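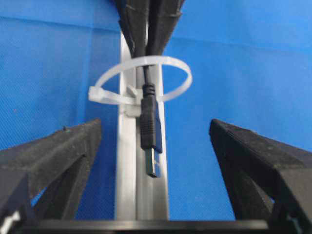 Cable day at Remholm! We've had the two arms on the wiring bench since November and I still wander over with my coffee to watch them pass a USB lead from one to the other.

I used to thread 150 of these a shift, and my thumbs knew it. Now Frans Van Hecke and I set up the posts, check the loops and step in when a plug swings the wrong way (it happens, they're dangly things!). Frans was dead against it at first. Last week he asked to learn the programming side, and he's good at it – better than me, which stings a bit.

Nobody's hours have changed so far. Next we try the thicker leads, and I can't wait.

Search this blog Go

Contact | © Koen De Smet | Back to top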